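Windbridge Community Help
Topic: Dereo, save files and downloadable characters

Question
I purchased the Benmoussa character pack for Dereo in November and completed the story mode with it installed. My save now stands at 137 unlocked items. Since moving to a second console, the pack's two characters are greyed out on the selection screen, although the store lists the pack as owned. Must I begin a new save?
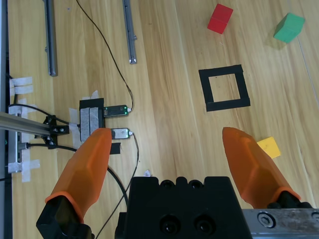

Page last changed: Tuesday, March 31, 2026

Answer 1
A new save is not required. Ownership of a pack and the licence held on each console are recorded separately. Please open the Extras menu, choose Restore Licences and remain connected until the menu closes. The characters should then be available in all modes except the Zurkuretti tournament, where downloadable characters are locked until rank 8.
Shamim Gilani, Windbridge moderator

Answer 2
Same thing happened to me. I reinstalled the whole game, about 50 GB, and it worked afterwards. Cannot say whether the reinstall was what fixed it.

Answer 3
Members are advised to check that both consoles are set to the same store region. A pack bought in the Canadian store will not be recognised by a profile registered elsewhere, and Restore Licences will report an error.
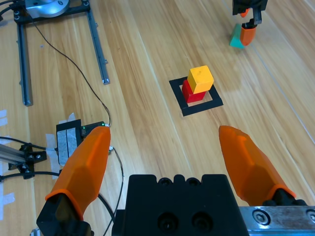
Will restoring licences erase the colours I have unlocked for my characters?
Unlocked colours are stored in the save file and are not affected by a licence restore.

Replies to this topic are closed. Members with a related enquiry should open a new topic under Dereo.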